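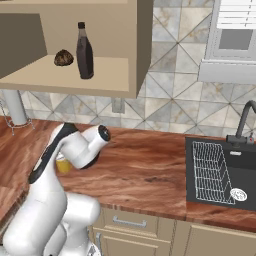

Gift trackers and other small wearable devices are usually studied from the day the owner first pairs them with a phone. We were interested in the period before that, when the device is still in its box and somebody has to decide where to put it. Respondents in our survey often compared an unopened tracker with other things they had been given and were in no hurry to use. Drinks came up often, and so did kitchen storage. A bottle standing near the front of an open cabinet shelf, as in the rendered kitchen in Figure 1, can be seen by anyone who walks past it. Several respondents described leaving a boxed tracker in much the same kind of spot, and we call this "open storage" in the rest of the paper. Drawers, closets and bags are grouped as "closed storage."

Figure 1. Open storage: a tall dark bottle and a small round brown object on the shelf of a wall cabinet with no door. Computer rendering.

By the Fiseck Home Devices Group
8/17/22
Reading time: 4 min

4. Storage and First Use of Gifted Trackers

4.1 Sample

Invitations went to 1000 households on the Norkis mailing panel. We received 425 usable replies. Of these, 252 came from households where at least one person had been given a wrist-worn fitness tracker in December. The remaining households had bought a tracker for themselves or had none, and they are used only for the comparison in Section 5. Each household filled out one form. If more than one tracker had been received, the form asked for answers on the first one opened.

The form had nine questions. Three dealt with the gift itself: who chose it, whether it had been asked for, and whether the giver owned the same model. The others dealt with what the household did with the box, when the tracker was first charged, and whether it was still being worn at the time of the reply. We did not ask for step counts or sleep data, and no information was taken from the devices.

4.2 Coding of storage places

Respondents wrote down the storage place in their own words. Two coders sorted the answers into open storage, closed storage and "used at once." The last group was for trackers that were put on the charger the same day and never stored. The coders worked separately and then went over the answers they had sorted differently. Most of these involved furniture that can be either open or closed. An answer such as "in the kitchen cabinet" was coded as closed unless the respondent mentioned a missing door or said the box could be seen. "On top of the fridge" was coded as open. "Still in the gift bag" was coded as closed, although one coder argued that a gift bag left in a hallway is hard to overlook, and a later version of the form should ask about this.

4.3 Results

Trackers kept in open storage were charged sooner than those in closed storage. The difference held when we looked only at gifts the person had asked for, but it was smaller. Trackers that had been asked for were often used at once, so few of them were stored at all.

Continued wear followed a different pattern. Once a tracker had been charged and paired, the storage place made little difference to whether it was still worn. Comfort of the band was the reason most often given for stopping, followed by the need to charge the device too often. Some owners of the Imaveck band said they had stopped after the clasp came loose. Owners of the Won band more often mentioned the app, and in particular the number of reminders it sent before the settings were changed.

Givers who owned the same model seem to have helped with setup. Respondents in this group wrote longer comments, and many mentioned being shown how to pair the tracker at the table on the day it was opened. We can't separate this from the possibility that such givers simply choose better.

4.4 Limits of the data

All answers depend on memory. A person who no longer wears a tracker may recall the storage place poorly, or may remember a drawer that the device was moved to later. The panel also leans toward homeowners, who have more places to put things. Renters in small apartments may have no real closed storage to speak of, and their answers should be collected separately.

We use cookies to remember your reading preferences. Accept | Manage settings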